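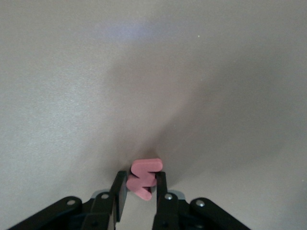 Ticket 2312: Booking calendar shows wrong day / double bookings, Holden branch
Opened by: Parvaneh Soltani
Opened: 7/7/26
Priority: high (was normal, bumped)
Related: 2266 (closed), 2318 (merged into this one)

What's happening

Front desk at Holden says evening class bookings land one day early on the shared calendar. Not all of them. Anything starting 7 pm or later. Daytime stuff is fine. Two groups turned up for the same room last night, one had the confirmation email, the other had the printed sheet. Both were right according to what they were holding.

Email = correct day. Web calendar = day before. Printed sheet is made from the web calendar so same problem.

Flalthorpe is fine. Villalba is fine. Only Holden.

What changed

Holden moved to the new front desk PC over the weekend. Nothing else I know of. Plirton (the booking software) had an update in March and we had ticket 2266 after that, but that was missing bookings, not wrong days, and it got fixed by clearing the sync queue.

Log

8:50
Got the call. Asked them to stop printing sheets and go by the emails for now. Asked for a list of tonight's evening groups so we can phone them if it comes to that.

9:05
Logged in to Plirton as admin. Booking record for the pottery group says 7:30 pm, right day. So the record itself is good. Calendar view in my browser: right day. Calendar view on Holden's front desk: wrong day. OK so it's a display thing?

9:20
No. Opened the public web calendar on my phone, wrong day there too. So some of it is really being written wrong. My admin view must be reading from the record and the public one from the feed.

9:40
Cleared sync queue like in 2266. Queue had 688 items in it, way too many for one branch. Let it run.

10:10
Queue empty. No change. Pottery still wrong on public calendar.

10:15
Restarted the sync service anyway. No change.

10:30
Remote session to the Holden PC. Checked the clock. Time on the taskbar is right. Date is right. Time zone is NOT right, it's set to one five hours off and somebody fixed the clock by hand so it looked OK. "Set time zone automatically" is off, "set time automatically" also off.

So: Plirton's feed goes out from the front desk PC, not from the server (didn't know this, see note at bottom). PC thinks it's in another zone, converts the start time, 7 pm or later plus five goes past midnight, then the feed takes the end date and walks it back... I don't fully follow it, but the cutoff at 7 matches exactly.

10:35
Wait, plus five past midnight would put it a day late, not a day early. Asked Plirton support. Leaving it for them.

10:50
Set time zone to the correct one. Turned both automatic settings on. Clock stayed put after a sync. Restarted the PC.

11:05
New test booking, 8 pm tomorrow, room 2. Shows tomorrow on public calendar. Good. Old bookings still wrong.

11:20
Plirton chat support says old entries keep the day they were written with until they're edited or the feed is rebuilt. Rebuild is under Admin > Feeds > Advanced > Rebuild branch feed. Pick the branch!! Default is all branches and that takes the public calendar down for everybody while it runs.

11:25
Ran rebuild, Holden only.

12:10
Rebuild done. Pottery right day. Choir right day. Spanish beginners right day. Went through the rest of this week against the emails with the front desk on the phone, all match.

12:20
Test booking deleted. Desk can print sheets again. Told them to throw out any sheet printed since the weekend, incl. the one taped to the door of room 2.

1:30
Call back from Holden, sheet still wrong. Browser cache. Ctrl+F5, printed again, fine.

2:15
Ticket 2318 came in from one of the evening groups, same issue, seen on their phone. Merged here. Replied asking them to close and reopen the page.

Answer from Plirton on the early/late thing

Their words, shortened: feed stores the day and the time seperately. The PC's zone shifts the time one direction when saving and the day the other direction when publishing. They call it a known issue on desk-hosted feeds. No date for a fix. They want the zone set right and said that's the whole workaround.

Still open

- Move Holden's feed to the server, same as the other two branches. Need to ask why it was ever on the desk PC. Nothing in the old notes.
- Add time zone to the new PC checklist. It has printer, login, wallpaper, but no clock settings at all.
- Phone the two groups from last night. Parvaneh doing this, offering them the room free next time.
- Check the reminder texts. Emails were right but I never looked at the texts, thats a different template.

Update, 4:40

Texts checked. They go by the booking record, so they were right all along. Crossing that off.

Dropping priority to normal. Keeping open until the feed is moved. If it happens again before then, check the zone on the desk PC first, then rebuild Holden only, then Ctrl+F5 on the desk.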